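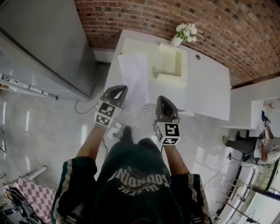 Sink counter and brick wall, Toledo unit.

To: Zdislava Šimko
From: Baoshan Song
Progress on the Toledo fit-out, April 27, 2025

The white counter and basin are in. I would not call the room finished, whatever the February schedule said. Cables still run over the gray tile below the counter, and a power strip runs along the lower edge of the tall cabinet. Nindenton lists both as "minor." I have asked twice what that means and got no date.

The brick wall stays as it is. Xinyi Jiang wants it sealed; the quote allows 14 days, which I doubt.

Spending is at 40 percent of the second payment. Trinex has billed for 13 hours of plumbing and I can match nine of them to work orders. I am holding the rest.

The vase of white flowers looks nice but is not on our punch list. The cables are. Please don't release the final payment until Boyang Lü has signed off on them.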